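Proyecto de fin de curso: doblado de ropa con dos brazos
Equipo Flallitz. Redacta: Faraji Biwott
11 de marzo de 2019

En septiembre, cuando elegimos el tema, el folleto de Dostside daba el doblado de ropa por resuelto. A mí me pareció exagerado entonces y me lo sigue pareciendo. Resuelto para quién, y con qué tela.

Partimos del código que dejó el grupo Stonley, que copiaba una receta de 2006: agarrar dos puntos, levantar, llevar el borde al otro lado. La receta supone una prenda rectangular y bien estirada. Una manga ya la rompe. 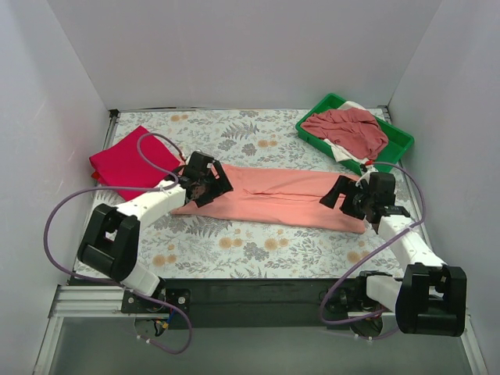
Figura 1. Los dos brazos sobre la tela rosa salmón; a la izquierda, la tela carmesí doblada.

Grabamos 1197 intentos y descartamos 13 por fallos del registro. El resto entró en el entrenamiento, incluidos los malos, cosa que discutimos bastante. Yo habría quitado más.

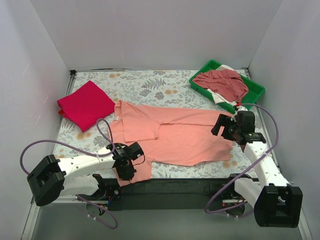
Las mangas son lo que peor llevamos. Eze propuso doblarlas siempre primero y el resultado mejora a ojo, pero no definimos por escrito qué es «bien doblado», así que no doy porcentaje. Tampoco me creo el argumento de que con 1000 intentos más se arregla solo. Antes habría que probar otra tela y otro fondo, porque con un único mantel de flores no sabemos qué ha aprendido el modelo.

Queda pendiente la rúbrica de evaluación.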